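# Hand-held gripper demos: policy stops above the bag and does nothing

**Hye-jin Wi**

Hello all. I am collecting demonstrations by hand with two grippers, one for left and one for right. The task is to take a small item from the table and put it into a standing paper bag. I recorded 268 demonstrations in November. Training looks normal and the loss goes down well. But when I run the policy on the real arms, the gripper goes to the bag, stops above the opening, and stays there until I press stop. Sometimes it makes very small movements up and down.

What I have checked already:

- Calibration of both wrist cameras, two times
- Time offset between the camera and the gripper width
- The arms can reach this position (I moved them there with the remote control and it was fine)

Before this I had 28 demonstrations made by remote control of the same arms, and the policy from those was ugly but it did release the item. So I do not understand why more data gives a worse result. Should I throw away the hand-held data, or mix both, or is it something in the way I demonstrate?

---

**Fergus Jardine**

Bag is too soft. Use a box.

> **Hye-jin Wi:** Thank you, but the bag is the task. I cannot change it.

---

**Philomena Asante**

I had almost the same problem with my own hand-held set, so I will write what I found. My English is sometimes slow, please ask if something is not clear.

I think your policy has learned your waiting. When we hold the gripper in the hand, we come to the bag, we stop a little, we look if the item will go in, and then we open the fingers. For a person it is a very short moment. But for the policy it is many frames where the picture is the same and the correct action is "do not move". If it sees only one or two frames of history, it has no way to know if the waiting has just started or is already finished. So it waits again, and again.

With remote control you also wait, I am sure, but your hand is moving a little all the time to correct the arm. It is ugly, as you say, and it helps you here.

You can test this without a new recording. Take ten demonstrations and plot the speed of the gripper. If you see a flat part just before the fingers open, it is this problem. In my set of 984 demonstrations the flat part was there in nearly every one, and I was quite surprised, I believed that I was moving smoothly.
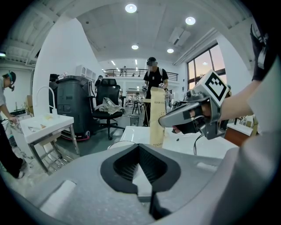
The second thing to look at is which hand is doing what. With two grippers it is easy to let one hand rest while the other works. Then the resting hand drifts, because your arm gets tired, and the policy tries to learn this drift as if it has a meaning. I decide before the recording what the other hand must do. In my case it holds the side of the bag with light pressure, or it goes to a fixed place and stays there. Both are good, but do not mix them in one set.

What I would do, in this order:

1. Cut the flat parts from the demonstrations you have. Leave a few frames, do not cut everything, or the arm will jump.
2. Train again with the same settings, so you know what has changed.
3. If it still stops, record 30 or 40 new demonstrations where you open the fingers while the hand is still going down. It feels strange at first and you will drop some items on the table. Keep only the ones that went in.
4. Add your remote control data only after this. The camera view has to match well, otherwise the policy will learn two different styles for the two views.

Please do not throw away the hand-held data. It is good data with one bad habit in it.

One more question – do you turn the wrist at the end to look into the bag? I did this for my own eyes, and then the arm at Trimbridge, where I work, could not copy the turn. It reached the joint limit and stopped there. From outside it looks the same as your problem, but the reason is different. In the log you will see the commanded position moving and the real one not moving.

> **Hye-jin Wi:** I made the plot. There is a flat part in nine from ten, some are longer than one second. I feel a little ashamed! The wrist turn I also do, but the arm follows it. I will cut and train tonight.

> **Philomena Asante:** No shame, everybody has it. Please write the result.

---

**I-hsuan Hsu**

I agree with the answer of Philomena, I only add something about the markers. If you track the grippers with printed cubes, check how often the cube is hidden when the hand is low beside the bag. Our tracking filled the missing part with the last known position, so we had flat parts that no person made. We found it only when we compared with the video – the hand was moving and the numbers were not. If your flat parts begin and end very sharply, look there first, before you cut anything.

Also, a longer action chunk helped us somewhat. It did not solve it alone.

> **Hye-jin Wi:** Mine begin softly, so I think they are from me. After cutting, it releases in most trials now. It still stops when the bag is turned with the narrow side to the arm, and for this I have very few demonstrations, so I will record more of them.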